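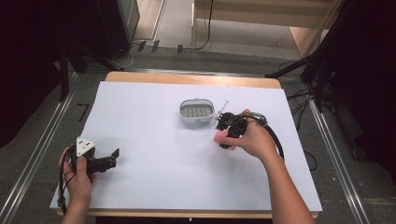 Can a machine do the dishes yet? Sort of. Ask me again later.

07/02/2021

I've been putting off writing this one because my opinion keeps changing, sometimes twice in the same afternoon. My sister called on Friday and asked (she asks every few weeks) when she can buy the thing that cleans her kitchen. I said not for a while. She said that's what I told her last time, and then she told me how much laundry she had, and that was the rest of the call.

So let me try to give her a proper answer.

We already own chore machines, loads of them. The dishwasher is a robot if you squint. Mine is an old Lotilero that sounds like gravel in a bucket, and I would not trade it for anything! But look at what's left over for me. I scrape the plates, I load them, I take out the cup that flipped over and filled with gray water, I wipe the counter, I pick up the little dish by the sink and rinse the soap goo off it. All the bits in between. The machine got the washing and I got the handling, and the handling is where everybody in this field seems to be stuck.

Take something as small as a soap dish, or whatever you'd call the thing on the white board up top, with the gray slotted inside and the white rim. You or I would pick one up without looking. Now try it with a gripper in each hand, with hard angular fingers like the black ones on the left. I've used a pair of grippers like that for an afternoon and I was terrible. You lose all the feel in your fingertips. You reach for a rim and you're too high, so you go lower and now you're pushing the thing across the table. I have had hands for my entire life and I still needed a good long while before I could tip a dish on its side on purpose.

That afternoon did more for my respect for robots than any slick video has. If I can't do it with a human brain and two good eyes, I'm going to be a bit more patient with a computer.

Ratree Tanasarn, who I used to share a desk with, thinks I'm too gloomy. Her argument is that nobody should be writing rules for how to pick up a dish. You have people do the job by hand, over and over, and let the software work out the pattern. She ran one simple chore 529 times last winter, and by the end her arm at the lab could manage it 92 times out of 100. That's great! I mean it, I was impressed. But I did the math for my own kitchen, and if I handle 100 things in a day that's eight on the floor. I only own four decent bowls.

Benedito Miranda sees it from the shop side, and he's the one who moved me a little. He packs parts at Mirard, where every tray is the same tray and it comes down the line facing the same way. He'd take a machine like Ratree's tomorrow. A part that doesn't get picked up goes around again and no one cries about it. My kitchen has a cat in it, and a drawer that only opens if you lift it.

So, to my sister: shop floors first, I think, and some of that is close. Kitchens later. Folding laundry later than that (sorry). If somebody offers you a machine that does all three, ask to see it pick up a wet spoon before you hand over any money.

Next week I'm going back to the vacuum comparison, and yes, I did get all your emails about the stairs.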